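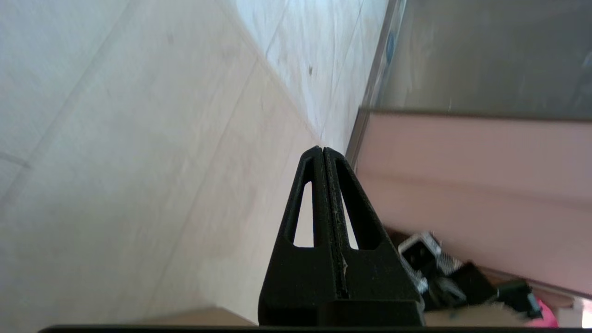
Fingers closed, pale surface behind.

Mailing Paper Prints Flat: How We Pack Them at Nollodance

November – posted by the Nollodance print room

Tubes are fine for posters. For anything on thick cotton paper, or anything with a heavy layer of ink, I'm a flat-box person all the way, and I get a little carried away on the subject! A print that arrives flat can go straight into a frame that same evening. A rolled one has to sit under a stack of books for a week, and with thick ink there's always the chance of a crack along the curl.

We mailed 203 prints out of our little shop in Janduvard last year and had 2 come back bent. Both of those were in padded envelopes, back before I switched over, so take that as you like.

What you need

A shallow cardboard box, a bit bigger than the print on all sides
Two sheets of stiff cardboard cut to fit the inside of the box
Glassine or plain acid-free tissue
A clear sleeve (optional, but I love them)
Low-tack paper tape for the inside
Strong packing tape for the outside
A soft pencil, a ruler, a sharp knife

On box size: go for an inch of space around the print on each side. Less than that and a knocked corner on the box becomes a knocked corner on the print. More than that is fine too, you'll just be filling it.

Step 1: Let the ink dry, and then let it dry some more

Oil-based ink on cotton paper can feel dry on top and still be soft underneath. I hang ours for a full week in summer and closer to two in winter. Press a scrap of tissue on a dark area with the back of a spoon. If anything comes off on the tissue, go do something else for a few days.

Water-based ink is much faster (overnight is usually plenty), but do the spoon test anyway.

Step 2: Wrap the print

Wash your hands first and dry them well. Lay a sheet of glassine on a clean table, set the print on it face up, and fold the glassine over the face like a book cover. Crease it lightly with a finger, well away from the edge of the paper. If you're using a sleeve, slide the whole thing in now and push the air out from the closed end.

Thin papers need more help at this point. For our calendar pages, which are on 70 lb text, I add a second sheet of plain card behind the print inside the sleeve. You'll be amazed how much sturdier it feels.

Step 3: Make the sandwich

Cut your two stiff sheets so the lines inside the cardboard run in different directions – one sheet with the lines going up and down, the other with them going side to side. Cardboard folds easily along those lines, and crossing them makes the whole sandwich very hard to bend. It's my favorite trick on this page and it costs nothing.

Put the wrapped print on the first sheet and hold it in place with paper corners. Fold these from scrap: a small square, folded twice into a triangle, makes a pocket. Slip one over each corner of the sleeve and tape the pocket to the cardboard. The tape never touches the print or the sleeve. Now set the second sheet on top and tape the sandwich shut on all four sides. Fold over one end of each strip so there's a tab to pull.

Step 4: Box it and label it
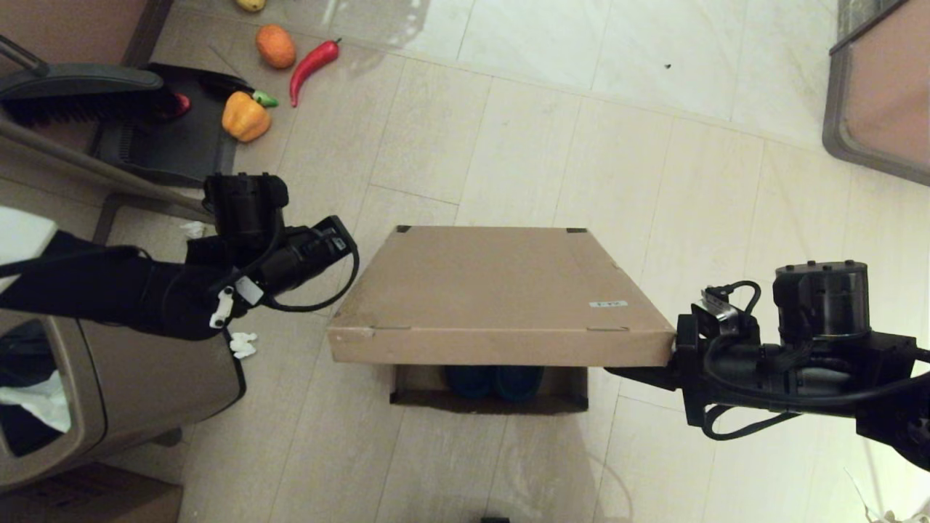 Flat boxes want to be full but not stuffed, so once the sandwich is in, pad the sides with crumpled paper until it doesn't slide when you tip the box. Close the lid and tape every opening, going past the end of each seam and around the corner. Keep the label small and near an edge if you can; on the tan box in the photo it's a little white one down by the right front edge, and I like that spot a lot, with the rest of the top left open for a big handwritten DO NOT BEND. Write it on the back as well. Then pick the box up level and give it a gentle tilt each way. If you hear sliding, open it up and add paper.

If the print is going a long way

For overseas orders I put the sandwich inside a big plastic bag before it goes in the box. Hegazy bags are the ones we buy, and the large size takes our biggest sheet with room to fold the top over. Rain happens on porches everywhere! I also tuck a card with the address inside the bag, in case the outside label gets rubbed off.

A few odds and ends

Used boxes are great as long as the corners are still crisp. Cover up old labels completely.

Skip newspaper as padding. The ink rubs onto everything, including you.

Several prints can share one sandwich with glassine between each. I stop at six of the small ones.

Next up is a page on framing, where I plan to go on at length about the Olitz hinge, a folded paper hinge we use for anything that might need to come out of its mat again.

Questions? Write to the print room at Nollodance, Janduvard | © Nollodance | Back to top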